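Teaching by hand, one pencil case at a time

Wekosa's pitch is simple enough. A person steers two robot arms by remote control, the arms tidy a pencil case, and after enough goes the software is meant to manage alone. The Istau trials have logged 1,365 runs since February. We remain unconvinced.
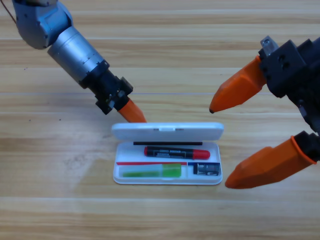

Two arms over the open pencil case at Istau.

Start with the labour. Roughly 1,000 of those runs were steered by the same four operators, so the robot may be learning their habits as much as the job. Wekosa says 76 per cent of runs were good enough to keep. Good enough by whose measure? The summary doesn't say – and we did ask. 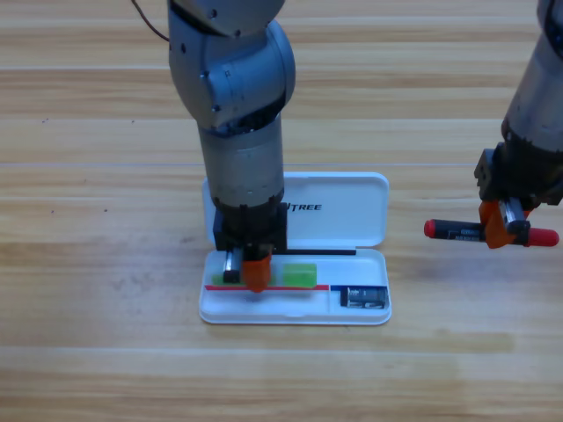

One gripper down in the tray, the other holding a red-capped cylinder.

Then there is the case itself. A trial built on one white plastic box tells us little about the mixed trays on the packing benches at Flallodach, where members have been told to expect something similar. We have asked for a trial with our own trays before any money is spent, and will print the reply when it comes.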